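Home | Ask | Topics | Members | Search

One arm lets go of a plate when the other one stops. Is this a safety problem or am I overreacting?

Asked by Deisy Quintero in Robots & Automation

Hello everybody, and thank you in advance for reading, I know I go on a bit. I look after a two-arm kitchen bench at our training center in Erkstead. We run long sets of dish chores on it (brushing out a pot, racking plates, moving mugs) so that our students can see what a full day of work does to a machine. The software is Paucar, which one of our former students set up for us, and until last week it had been a very sweet-natured system.

Last week the right arm was inside the pot with the brush and it hit its force limit. It stopped, just as it should. The trouble is that the left arm was carrying a plate to the rack at that moment, and instead of holding still it opened its fingers. The plate dropped maybe a hand's width onto the table and did not break, but my heart did a little jump! I went back through the log afterward and found the same thing at cycle 1,316 and again at cycle 1,654, both times with the right arm faulting first. In between there were plenty of faults where the left arm was empty, so I can't tell whether it opened then too. 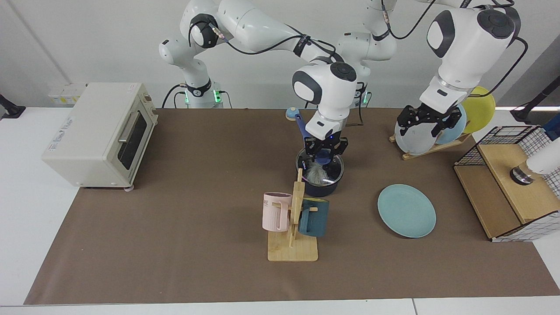 My worry is mostly the fingers, mine and the students'. We have a rule that you may reach in to clear something once both arms are stopped, and I have always told people that a stopped arm is a safe arm. Now I'm not so sure, because a gripper that opens by itself might also close by itself. The pot and brush job is the one that faults most. The right gripper has to come straight down with the brush while the glass lid is only partly lifted, so there isn't much room for the handle to swing, and I suspect it leans on something and trips the limit. Meanwhile the left one is over at the dish rack with its fingers on a plate, and that is just the moment I don't want it to have ideas of its own. We put brown paper over the table to save the surface, but it won't do much for a falling plate, and it will do nothing at all for somebody's knuckles.

So, two questions. Is there a setting that tells the second arm to keep its grip when the first one faults? And should I be stopping the whole bench until I've found it? I have a group coming in May and I would dearly love to have this settled by then.

3 answers

Answer 1 (marked helpful)

Hi Deisy, you're not overreacting one bit, and I'm glad you went and read the log. I had something very similar on a pair of arms at Prurnmont a while back, and it took me a good many cups of coffee to find. In our setup the fault on one arm was passed along to the other as a "reset" when it should have been a "hold." The reset put everything back to its starting state, and for the gripper the starting state was open. Yours may well be the same, so look for whatever your program does with the partner arm after a fault and see which of the two it sends.

On the second question, yes, please stop using it with students around until you know. I'd also change your reach-in rule today. Stopped by a force limit is only the software deciding to stop, and it can decide something else a moment later. Press the emergency stop, then follow the lockout steps in the manual for your arms, and check what the grippers do when power goes off, as some hold and some let go. Do that check with nothing in the fingers and everybody standing back.

When you test the fix, use something soft. We used a rolled dish towel and forced the fault 30 times with the second arm holding it. Tedious, but I slept better.

Answer 2

Just raise the force limit on the right arm and it won't fault so often. Worked for me with an Ornine gripper.

Answer 3

I'd be careful with the answer just before mine, friend. Raising the limit means the arm pushes harder before it gives up, and with a glass lid right there I wouldn't want that. It also leaves the real trouble sitting where it was, waiting for the next fault.

What I would do is lift the lid off altogether and set it aside before the brush goes in. It adds a few seconds to the job, but the handle gets all the room it wants. I'd also split the two jobs for now, so that the left arm doesn't pick up a plate until the brush is out of the pot. We ran that way for 12 days while we waited for help with our program and it was slow but peaceful. None of this takes the place of finding the reset, mind you. Do let us know what it was, I always enjoy hearing how these end.

Comment from Deisy Quintero, April 14, 2026

Thank you both so much (and thank you to the middle one too, I know it was kindly meant). The bench is off and has a big sign on it. I found a line in the fault section that calls the startup routine for "all arms," which sounds an awful lot like your reset. I'm going to try it with a dish towel and will write back.

Related questions
Gripper loses its grip when the power dips
How often should we test the emergency stop?
Cable catching on the elbow joint during long runs
Force limit trips for no reason I can find
Best soft objects for practice picks

Contact us | Terms | Back to top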